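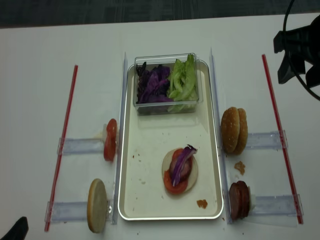 Ask a baker in Grusstead where a bread roll comes from and you will be told it comes from the mill at Cordier, and before that from a field, and before that from the rain. I have always liked that answer, and I'd like us to keep it close as we start Chapter 20, on how food travels.

Most of us meet our supper at the very last step — on a plate, with the long road behind it well out of sight. A head of cabbage cut near Brernen in September may ride 300 miles before anyone shreds it, and it will probably sit in a cold store for a good part of the fall. In the pages ahead we'll follow four crops from the field to the kitchen, stopping (I hope you'll be patient with me) at a good many loading docks along the way. Keep your map from page 131 handy.

Comments

Cordier is upriver of Grusstead on my map, is that right?

The cold store part helped me a lot, thank you!

Is the Werkar workbook needed for this chapter?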